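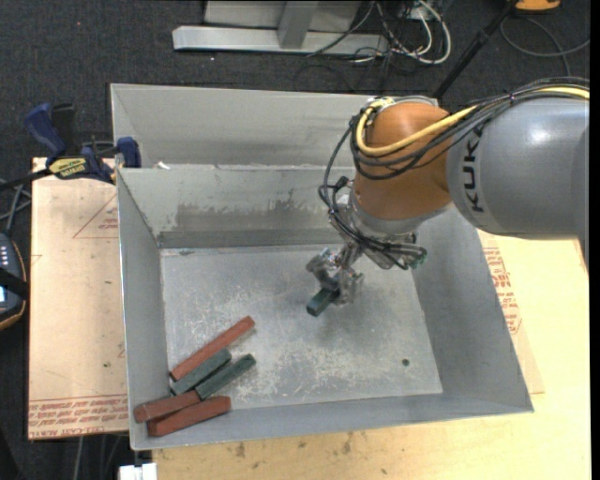
Home | Archives | Threads | Subscribe | Log in

We use cookies to keep you signed in. OK

Grelholm Bread List
Re: starter gone sour
11/16/23

> I moved to Clirnolach in July and my starter smells like nail polish now.
> Same flour, same jar. Do I toss it?

Don't toss it! Mine did the same thing when I left Ludby and it was just hungry - the new kitchen ran a lot warmer. Pour off most of it, keep 20 grams, and feed it 50 of flour and 50 of water twice a day. I threw in a little rye too (the Ong mill stuff, which I love). Give it 48 hours before you judge the smell. Mine took longer, but I kept forgetting the evening feed.

If you bake before then, make pancakes. The tang is kind of great with syrup.

Comments

Rye fixed mine too.

Is that 20 grams after stirring or before?

After! Stir it first, then scoop.

Pancakes were good, thanks.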